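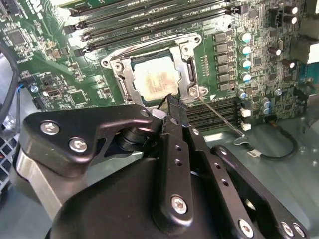
Orgate reopens server refurbishing line

October 23, 2020 - Orgate has restarted work on used server boards at its Grajales site, which closed in July for rewiring. The first batch is 1644 units, bought from the hosting company Ernilel when it cleared out two data halls.

Boards are inspected in the chassis. Old thermal paste is cleaned from the processor, the socket is checked for bent pins, and each memory slot is tested with a known good module. Capacitors that leak or bulge are replaced. A board that fails memory testing twice is stripped for parts.

Arif Thambiah, who manages the line, said sockets take the most time. "The retention lever has to close with even pressure. If it doesn't, we pull the frame and fit another one."

Finished boards go through a 16-hour load test before packing. Orgate expects to process nearly 3000 a year at the site. Plulwood will handle resale, with the first units listed once the Ernilel batch is complete.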